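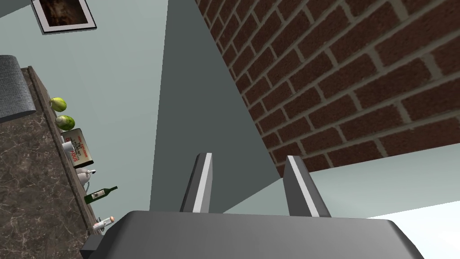

Setting up a wrist camera and a head camera for a two-armed robot in simulation

Posted by Kiprono Kirui, Brendbridge shared workshop

Part two of the Zurnia build notes. Part one dealt with the arm brackets and the power supply. This part sets up the cameras in simulation, so that the mounts can be settled before any metal is drilled. You will need the Zurnia model files, a simulator that can render from more than one camera, and a room to render. I use the kitchen and dining room from the Mohamedi scene pack.

Step 1. Load the room on its own and check the scale. The quickest test is the dining table. If its top comes out at knee height, the pack has been imported in the wrong units. Fix this now, as every camera offset depends on it.

Step 2. Add the robot and lock the base. Leave both arms at their default pose with the grippers open.

Step 3. Attach the wrist camera. Parent it to the last link of the arm, behind the fingers, and move it back 40 mm from the gripper mounting face. Parent it to the link and not to a finger, or the view will slide each time the gripper closes. Both fingers should show in the render, with the gap between them clear.

Step 4. Set the near clipping distance to 8 mm. The simulator's default is usually much larger and will slice the gripper body open.

Step 5. Attach the head camera. Parent it to the top of the body and pitch it down until the robot's own body comes into the lower part of the view. A little of the body is useful as a fixed reference when you compare renders later. Both grippers should be in view when the arms reach forward.

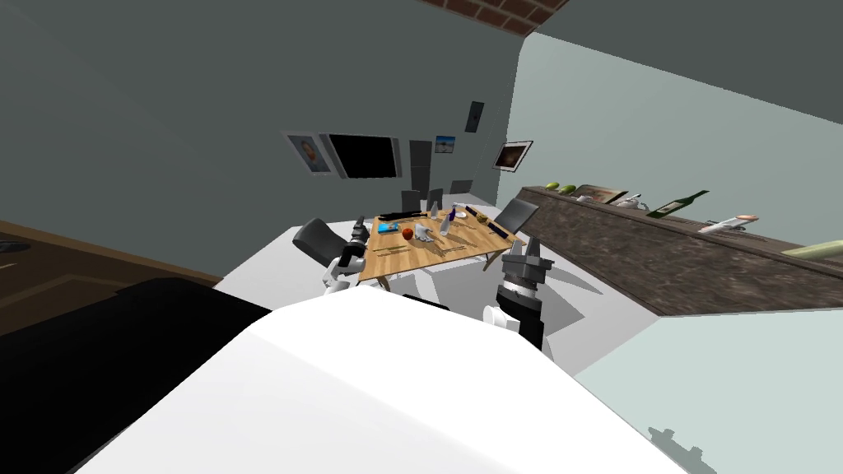
Save the pose under a name you will recognise. I lost most of an evening in May to two files both called head_final.

Step 6. Check the roll. The model files use Z as the up axis and some simulators expect Y. A partial correction gives a room that leans. For a wrist camera, a lean can be quite proper, as the camera turns with the wrist. For the head camera, read the roll value from the camera's world transform and compare it with the body's. If the two differ, the error is in the camera mount. If they agree and the value is not zero, look at the base or the body joint.

Step 7. Run 1,000 steps with the arms moving slowly between two poses and save every 50th image from each camera. Go through them in order. A camera that jumps between images is parented to the wrong link. A camera that drifts has been given a mass and is being treated as a loose body – set it to fixed.

Step 8. Copy the offsets into the Zestach bracket drawing. The drawing is in millimetres and the simulator exports metres.

Known problem: shadows from the grippers sometimes flicker when both cameras render in the same step. Rendering them in turn cures it, at the cost of some speed.

Part three covers cutting the brackets and routing the camera cable through the elbow.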